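Durneo, week six: we have grippers!

I've been going on about robotics club to anyone who'll listen, so it was only a matter of time before it ended up on the blog. Our project this term is called Durneo, and it's all about teaching a machine to do small, dull jobs with two hands. I love it more than I can say.

We started properly in September, and this month we've moved on to the hand-held grippers, one for each hand. They look simple until you try them — your fingers know what to do and the jaws don't! My current task is a little cream cup on a white board. Each go lasts 30 seconds, and I did 17 in one evening before my wrists gave up.
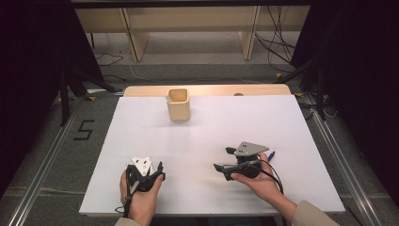 What's next

The target is 3,000 goes between all of us before the Zostorley meet. Mad, I know, but I can't wait. After cups we get to try spoons — wish me luck.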